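Prarkon Lolberg floor box, two-compartment version

8/14/25

We fitted these in a rented office with a raised floor, replacing a mix of older boxes whose lids had mostly gone missing. The Lolberg comes as a steel tray, a lid with two cable flaps and a bag of clamps. Power goes in one compartment and data in the other, with a fixed divider between them.

The cut-out template is printed on the carton. It is accurate, but card goes soft after a few tiles, so we traced it on to a piece of hardboard and used that for the remainder. The clamps tighten from above with an ordinary screwdriver and grip the tile well. Two of ours had burrs on the thread and had to be swapped.
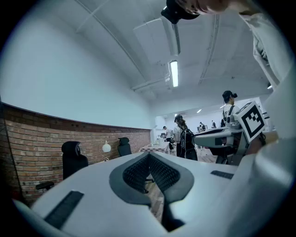 Depth is the thing to check before ordering. With the sockets in place there is enough room for a moulded plug and a sensible bend in the flex, but a chunky power adaptor will stop the lid from closing. The shallow version, which we tried in one meeting room, is worse for this and I would avoid it unless the floor void leaves you no choice.

Knockouts are on all four sides and come out cleanly. The earth stud is in an awkward corner behind the divider. You can reach it, but it is easier to make that connection before the tray goes into the floor.

The lid takes a carpet inset of 8 mm. Ours was thinner, so we packed it out with underlay. The flaps are stiff at first and loosen with use. One hinge pin worked its way out in the corridor, where trolleys go over it all day. Robles, the supplier, sent a new lid without any argument.

Compared with the Cevetti boxes on the floor below, the Lolberg has a stronger tray and a poorer lid. The Cevetti flap sits flatter and is easier to open with a fingernail. Its clamps are plastic, though, and several have snapped.

I would buy the Lolberg again for desks, and look for something with a heavier lid for walkways. Spare lids are sold separately and come without the carpet trim.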